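Sasitz Round Pedestal Table, white – 3 out of 5
Reviewed by Kaj Ketilsson, 24 Feb 2020

I don't trust round tables for work. You lose the corners, you can't push them flat against a wall, and anything long ends up sticking out over the rim. So when Wim Dijkstra told me he'd swapped his desk for a Sasitz pedestal and would never go back, I assumed he was still in the first week of owning it. I bought one anyway, from the Zukville store, for 200 including delivery. I've had it since August.

The delivery was fine. Assembly was supposed to be a one-person job and it took two of us, mainly to turn the thing upright once the top was on. The instructions are drawings only, and one of them shows the base upside down.

The good part first. The pedestal does what the catalog says. It's wide, it flares out where it meets the floor, and there are no legs to hit with your knees or trip over on the way past. I leaned on the edge with my full weight and it stayed put on carpet. On our tile it needed a felt pad under one side, and I had to supply that myself.

Now the top. White looks great in the showroom and then you start using it. Pen marks come off if you catch them the same day. Dragging a metal ruler across it left a faint gray line that I still haven't shifted. My advice is to budget for a mat from the start. A black one is easier on the eyes than all that white, and pens and scissors can live on it without you worrying about the finish.

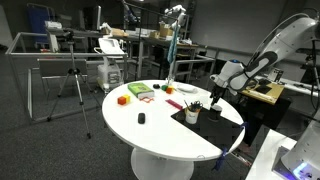

The mat brings its own problem, though. Mats have straight sides and this table doesn't, so you either trim one to the curve or let it run out to the rim and clip it down. I went with clips. They hold, but you'll catch a sleeve on them now and then, and the ones that came with my mat were too shallow for the edge. Plollarthorpe sells a deeper kind in packs of 2 and those have been all right.

Space is the other thing people get wrong. The product page talks about "room for everything," and I'd like to know whose everything they measured. A book, a mouse, a cup of pens, a few blocks if you have kids or do any kind of sorting work, and the usable middle fills up fast. The area near the rim is only good for small stuff. I keep a Polishchuk desk lamp on mine and it takes up a lot more room than I expected, with nowhere sensible to run the cord – there's no cable hole and no channel in the pedestal.

Wim says I'm being hard on it and that I should sit at it from different sides. He does have a point there. Being able to walk all the way around is useful when two people are looking at the same thing, and I've stopped bruising my hip on corners.

Would I buy it again at full price? Probably not. On sale, for a room where it can stand away from the walls, maybe. Measure your doorway first, as the top doesn't come apart.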